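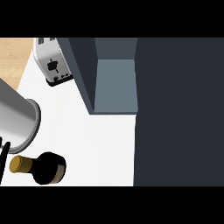 Call for Participants: Household Breakfast Habits Study

The Akinola Institute for Home Nutrition invites residents of Grumport and Pemencombe to take part in a study of weekday breakfast habits. The study will record what adults eat before noon, how long they spend preparing it, and how meals are shared within the household.

Who may apply

Applicants must be 18 years of age or older and must have lived at their present address since at least May of last year. Persons living alone and persons living with others are equally welcome. Employees of the Institute and members of their immediate families are not eligible. The study will enroll 40 households.

What participants will do

Each household will keep a written food diary for 10 days, using the booklet supplied. Entries should be made on the day of the meal and should include drinks. One adult from each household will also attend an interview at the Institute's Uvine Street office, Room 3010. Interviews may be held in English or Spanish. Participants are asked not to change their usual meals or shopping during the diary period.

Participants may leave the study at any time without giving a reason. Diaries already returned will be destroyed upon written request. 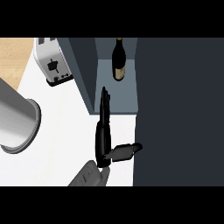
Payment and privacy

A grocery voucher will be mailed to each household after the diary and interview are complete. Names and addresses will be stored apart from the diaries and will not appear in any published report. Questions about the handling of records should be directed to Italo Valentini, Records Officer.

How to apply

Application forms are available at the Uvine Street front desk and at the public libraries in both towns. Completed forms must be received by 3/3/10 and should be addressed to Rutilio Ocampo, Study Coordinator. Applicants will be notified by mail whether or not they are selected. Incomplete forms will be returned.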